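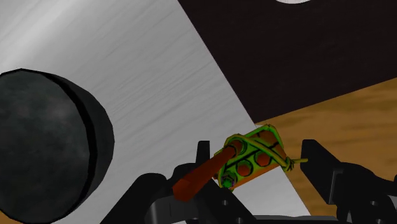
Filtbridge library to close for floor repairs

19 September 2025

The public library in Filtbridge will close for 29 days while its ground floor is taken up and replaced, the town said in a notice to cardholders. The reading room, the children's corner and the front desk are all affected. The upstairs local history room will also be shut, as the only stairs to it start in the main hall.

Zeson, a flooring contractor based in Estus, won the job after a second round of bids. The first round, held in April, drew a single offer that came in over budget. The work covers the joists under the reading room, which have sagged along the north wall, and new boards throughout. The heating pipes that run under the floor will stay where they are.

Loans already out have been extended to the reopening date, and no late fees will be charged during the closure. Returns can be left in the drop box at the side entrance on Chaturvedi Street, which will be emptied every morning. Books on hold will be moved to a temporary counter in the town hall lobby. Cardholders with a book waiting will get a message by email or text when it is ready to pick up.

The counter will have room for 30 reserved items at a time – anything beyond that will be kept in storage and brought over as space opens up. A shelf of 100 paperbacks will be set out beside it for anyone to borrow without a reservation.

The library has 2993 active cardholders. Those who use the public computers can book a desk at the Estus branch with the same card. Printing there costs the same as in Filtbridge, but the branch does not have a scanner.

The homework club will meet in the school cafeteria at its usual time. The tax help sessions and the evening book group are on hold until the building reopens. Room bookings made for the closure period have been canceled, and deposits will be returned to the card used to pay.

Parking behind the library will be closed to the public for the length of the job. The bike racks at the front will stay open.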